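4.2 Edge retention after hand sharpening

Nineteen rip saws were filed to a uniform rake of 6 degrees and divided by plate steel into two groups. Each saw then made 1,000 strokes in kiln-dried ash, with the bench height and stroke length held constant. Tooth-tip wear was read under a microscope after every block of strokes. Plates from the Skerkar group lost their set sooner than the Procházka plates, and the difference was largest in the toe third, where nearly all of the rounding occurred. Jointing the teeth before filing reduced the spread between saws but did not change the order of the groups.

Figure 6. Open jaws over a wooden tabletop.

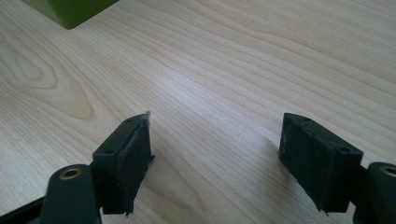
Dilwyn Mathias objected that stroke count is a poor measure of use, and that total length of kerf would allow a fairer comparison between long and short plates. We accept the point in part — kerf length was logged for the Procházka group only, and those values are given in Section 4.3.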